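Hellura Table Loom, 60 cm

Home > Weaving > Table looms

14 shares | 6 comments

The Hellura is a folding table loom with a weaving width of 60 cm. It is made for us by Gittins in the workshop at Zodosdale, and it is the loom we use on our own beginners' weekends. It comes part assembled. You will need a screwdriver and a clear evening to put the rest together.

We stock it in untreated beech. You can leave the wood as it is, or give it a coat of wax or oil before you assemble it. If you oil it, let it dry fully before you put any yarn near it. Oil that has not cured will mark a pale warp and it does not wash out.

What it does

The Hellura weaves plain cloth, simple twills and most of the small patterns in the usual four-shaft books. The shafts are raised by levers on the right-hand side of the castle. Left-handed weavers can ask for the levers on the other side at no extra cost, but please say so when you order, as they can't be swapped over afterwards.

It is suited to scarves, table runners, cushion fronts, tea towels and sampling. It is not a rug loom. The beater is too light to pack a rug weft properly and the frame will creep across the table if you try. For rugs, look at the Alladari floor frame.

The loom folds flat with the warp still on it. Loosen the two wing nuts at the base of the castle, bring the back beam up towards you and do the nuts up again finger tight. Put a strip of card across the reed first so that the beater can't swing.

What comes with it

The loom is supplied with a steel reed, texsolv heddles, a threading hook, a reed hook, warp sticks, two stick shuttles and a pair of lease sticks. There is also a printed booklet by Halina Zieliński which takes you through winding, threading and tying on for a first plain weave scarf. Yarn is not included. The scarf in the booklet takes one cone of our 2-ply lambswool in the colour of your choice, with enough left over for a sample.

The standard reed is 30 dents to 10 cm. It suits double knitting weight yarn at one end per dent, and finer wool or cotton at two ends per dent. Finer and coarser reeds can be bought separately and drop into the same beater.

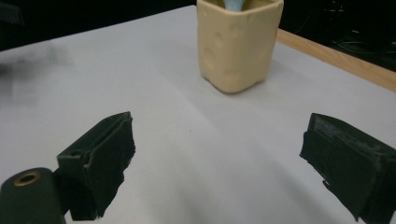
Do I need a warping board as well?

You need some way of measuring the warp, and for anything longer than a scarf a board is the easiest. For short warps you can use two clamped pegs, as explained in the booklet.

Setting up

Berwyn Rees, who builds the looms, asks that you leave all the bolts slightly loose until the frame is standing square on the table. Measure corner to corner both ways. When the two measurements match, tighten everything in turn, starting at the front beam. A loom that has been tightened out of square will give you one slack selvedge, and no amount of fiddling with the tension will cure it.

The ratchets on the front and back beams are steel. They will feel stiff for the first few warps. Do not oil the teeth. A little candle wax on the pawl is enough.

Heddles are supplied in bundles and need sliding on to the shafts. Keep the ties on each bundle until it is in place. The booklet has a drawing showing which way up they go.

Stand and extras

The Hellura will work on any firm table, with the front beam against the table edge or just over it. If you would like to weave at a set height there is a beech stand, 75 cm high, with a shelf underneath for shuttles and cones. The stand bolts to the side frames and can be added at any time. It does not fold.

A raddle is sold separately. It sits on the back beam and is held with rubber bands. You can wind on without one but most people find wide warps go on more evenly with it.

Care

Keep the loom away from radiators and out of conservatories. Beech moves with heat and damp, and a frame that has been stored in a shed over winter may need a few days indoors before the beams turn freely. Wipe the reed with a dry cloth if it is going to stand for any length of time. Surface rust can be taken off with fine wire wool, but brush the dust out well before you thread it again.

Ordering and delivery

Looms are made in small batches. If the Hellura is showing as out of stock you can reserve one from the next batch with a deposit, and we will write when it is ready. The workshop closes for the first half of August and no looms are sent out then.

The boxed loom weighs over 2 stone, so please make sure there is someone in to take it. Collection from Zodosdale is free by arrangement and we are happy to show you the threading while you are here. Spare heddles, pawls and wing nuts are kept in stock for this model and for the older version with the painted castle.

If anything is missing or has been damaged on the way, let us know before you start assembly and keep the packing. Questions about the loom go to Iara Acuña in the shop. Questions about courses go to Blair Ogilvie.

Page updated 6 March 2018

6 comments | Share this page

Related items

Gittins warping board, beech
Beech stand for Hellura table loom
Raddle, 60 cm
Alladari floor frame for rugs
Boat shuttle with bobbins
2-ply lambswool on the cone
Beginners' weaving weekend, Zodosdale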